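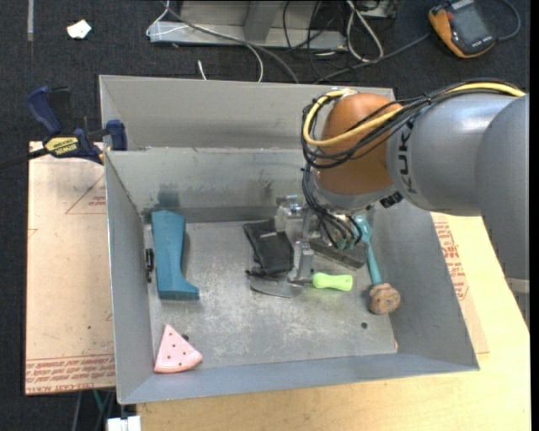 Gulness erweitert sein Angebot für die Aufbereitung von gebrauchten Transport- und Lagerbehältern aus Metall. Ab Mai nimmt der Standort Sorngate auch Behälter an, die bisher wegen ihrer Größe oder ihrer Form abgelehnt werden mussten. Das Angebot richtet sich an Gießereien, Schmieden, Betriebe der Blechbearbeitung und an Händler von Gebrauchtbehältern. Viele von diesen Betrieben kennen das Bild: ein grauer Blechbehälter mit hohen, schrägen Wänden, dessen Boden bis auf das blanke Metall abgenutzt ist und helle Schrammen und Kratzer trägt. Ob ein solcher Behälter noch viele Jahre dienen kann oder ausgesondert werden soll, lässt sich mit bloßem Auge oft nicht entscheiden. Genau für diese Frage hat Gulness ein Prüfverfahren entwickelt, das unter dem Namen Rollon angeboten wird.

Prüfung vor der Reparatur

Bei Rollon wird jeder Behälter zuerst gereinigt und danach an festgelegten Punkten gemessen. Wichtig ist vor allem die Restdicke des Bodens, weil dort der Verschleiß am größten ist. Zusätzlich werden die Schweißnähte, die Kanten und die Aufnahmen für den Gabelstapler kontrolliert. Der Kunde erhält für jeden Behälter ein kurzes Protokoll mit einer von 3 Einstufungen: weiter verwendbar, reparaturfähig oder auszusondern. Erst nach dieser Einstufung entscheidet der Kunde, welche Arbeiten er beauftragen möchte. Eine Verpflichtung zur Reparatur besteht nicht.

Behälter mit der Einstufung »reparaturfähig« können direkt in Sorngate bearbeitet werden. Zu den üblichen Arbeiten gehören das Richten von verbogenen Wänden, das Nachschweißen von Nähten und das Einsetzen eines neuen Bodenblechs. Auf Wunsch wird der Behälter anschließend neu lackiert und mit der Nummer des Kunden gekennzeichnet. Ausgesonderte Behälter gehen auf Wunsch zurück an den Kunden oder werden nach Metallsorten getrennt der Verwertung zugeführt — der Erlös wird in diesem Fall auf der Rechnung gutgeschrieben.

Mehr Platz in Sorngate

Für die Erweiterung wurde die Halle in Sorngate umgebaut. Die Annahme und die Reinigung liegen jetzt auf derselben Seite, sodass die Behälter nicht mehr quer durch den ganzen Betrieb gefahren werden. Die neue Fläche für die Zwischenlagerung bietet Platz für 140 Behälter. Pro Jahr sollen am Standort künftig 2.000 Behälter geprüft werden können. Auch kleinere Mengen sind willkommen, die Mindestmenge für eine Abholung liegt bei 20 Stück. Wer weniger Behälter prüfen lassen will, kann sie nach Anmeldung selbst anliefern.

Ein Teil der Nachfrage kommt aus Betrieben, die ihren Bestand über viele Jahre nicht mehr erfasst haben. In solchen Fällen stehen oft Behälter von verschiedener Herkunft und mit verschiedener Traglast nebeneinander, und die alten Typenschilder sind nicht mehr lesbar. Für diese Kunden bietet Gulness zusätzlich eine Aufnahme des Bestandes vor Ort an. Die Ergebnisse werden in die digitale Liste Gape eingetragen, in der jeder Behälter mit Nummer, Maßen, Einstufung und Termin der nächsten Prüfung geführt wird. Die Liste kann auch von Kunden benutzt werden, die ihre Reparaturen selbst ausführen.

Anmeldung und Preise

Anmeldungen für die erweiterte Annahme sind ab sofort möglich. Der Preis für die Prüfung richtet sich nach der Größe des Behälters und nach dem Grad der Verschmutzung. Behälter mit Resten von Öl oder Kühlschmierstoff müssen bei der Anmeldung angegeben werden, sie werden getrennt gereinigt. Nicht angenommen werden Behälter, in denen giftige oder explosive Stoffe gelagert wurden. Die Preisliste, das Formular für die Anmeldung und ein Muster des Prüfprotokolls werden auf Anfrage zugeschickt.

Pressekontakt: Gulness, Pressestelle, Standort Sorngate
Abdruck honorarfrei, Belegexemplar erbeten.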